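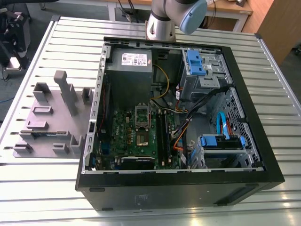 Open desktop computer on a white worktable

Minutes of the meeting of the English writing teachers, Firkgate Language School
2025-01-11, Room 7

Present: the teachers of the upper intermediate and advanced groups, the exam coordinator, the school secretary (minutes).

1. Minutes of the December meeting
The minutes were accepted with one correction. The mock speaking test was held in the Halonen building and not in the main building.

2. Results of the mock writing paper
The coordinator presented the results. In total 388 scripts were marked. Part 1, the essay, went better than last year. In Part 2 most candidates chose the email, and very few chose the report. Several teachers think the students avoid the report because they do not know how to use headings. It was agreed that every group will write one full report in class before the end of the month.

3. Word limits
There was a long discussion about answers which are too long. Some markers took marks away for length, others did not. It was decided that length alone is not punished, but the marker should look if the extra text is off the topic. The marking guide will be changed – the secretary will send the new page to all.

4. Second marking
Teachers of the evening groups asked for fewer scripts to mark a second time. The meeting agreed on 20 scripts for each teacher. Where the two marks differ by 4 points or more, the coordinator reads the script and decides.

5. Textbook
The Paltberg writing course was compared with the present book. The model answers were liked, but the linking words are given only as lists without practice. No decision was made. Two groups will try the unit on letters of application and report back.

6. Trip to Trukton
The students' essay evening in Trukton is confirmed. Each group may send two texts. Texts should be typed and without the teacher's corrections.

7. Other matters
The key to the book cupboard is now kept at the front desk. Dictionaries borrowed for the mock exam must be returned – six are still missing.

The date of the next meeting will be sent by email.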